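2 min read
November | By the Stisonton linen desk
Print | E-mail

I've been folding the big white tablecloths again (we own 32 of them now, don't ask me how) and I've finally settled on a way I like. Lay the cloth out on a bare table, find the middle, and pinch up a little ridge of fabric before you do anything else. That ridge is your crease, and everything else gets folded to it!
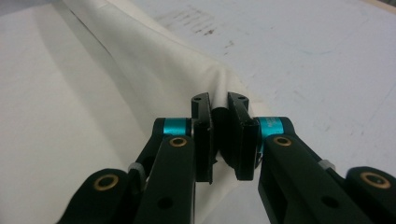 Does the cloth need ironing first?

Only if it's been balled up in the hamper. I smooth mine with my palms and save the iron for the week of the supper.

Once the halves are lined up, fold in thirds and stack them on the Flurkon shelf, folded edge facing out. I got through 9 the other night with the radio on, and it was a pretty nice evening. The napkins are next, all 80, so come by if you like folding small squares.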